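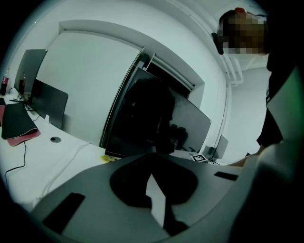

*A hand-held gripper over the long desk, with a marker card lying near the monitors.*

The hardest part of teaching a machine to tidy a desk, Sorcha Mac Mathúna says, is knowing where your own hand was. She means it to the millimeter. Her group at Mandora writes the software that takes recordings made with hand-held grippers and turns them into motions an arm can follow. If the software gets the path of the gripper wrong by the width of a pencil, the arm closes on air.

The software is called Trollero. It began as a set of scripts for lining up clocks and grew from there. Today it does three jobs in order. It works out where the gripper was at each moment of a recording. It checks that path for mistakes. Then it cuts the recording into pieces and hands them to the program that trains the controller.

The first job takes the most computing. Trollero picks out corners and edges in each picture, follows them from one picture to the next, and solves for the motion that explains how they shifted. Offices are hard on this method. A white wall gives it almost nothing to hold on to. A switched-off monitor is worse, as the glossy screen shows a faint copy of the room, and the points the software finds in that copy move the wrong way.

"It thinks there's a second room behind the glass," Mac Mathúna says. "Early on, we had paths that walked straight through a desk."

Printed marker cards help. Each card has a black-and-white square pattern of known size, so a single clear view of one tells the software how far away it is and at what angle. Trollero uses the card to set the scale of the whole map. After that it can lose sight of the card for a while and carry on with corners and edges, then correct itself when the card comes back.

How long is a while? The team settled on 45 seconds. Past that, the small errors add up, and the software marks the stretch as doubtful until it has seen a card again.

The checking step is Eimear Gilmartin's work. She came to Mandora from a company that made route-planning tools for delivery vans, and she treats a gripper path much as she treated a van's. Is this speed possible? Could anything turn that sharply? Her checker, Mulligan, runs 200 tests on every recording and throws out the parts that fail. It also looks at the gripper itself. The body of the tool takes up a large share of each picture and never moves in it, so those pixels have to be masked before anything else happens. If the mask is off by a little, the software finds strong, steady points on the gray plastic-colored edge of the tool and decides that the gripper is standing still.

"That one cost us most of a December," Gilmartin says. "The numbers looked great. Everything was perfectly stable."

People are masked too. Someone leaning over a desk is full of good corners, and all of them move. Trollero drops any group of points that disagrees with the rest of the room, which works well until a person takes up more of the view than the wall does.

What comes out the other end goes to Fekumora, the planner. Fekumora doesn't copy the path as recorded. A human wrist can do things the arm in the lab can't, so the planner looks for the nearest motion the arm can make that still brings the fingers to the same place at the same time. On a slow laptop this used to take 700 milliseconds for each step. It's now down to 45, mostly through storing answers that come up often — reaching forward and down over a desk is a very common one.

Mac Mathúna's list of open problems is taped inside a cupboard door. Thin cables are near the top. They shift when anything near them is touched, and the map treats them as fixed. Below that she has written "bottles," and under it, in Gilmartin's handwriting, "labels OK, glare not OK."

The next version of Trollero will keep two maps, one for the parts of a room that stay put and one for the parts that don't. Gilmartin has 400 old recordings lined up to run through it first.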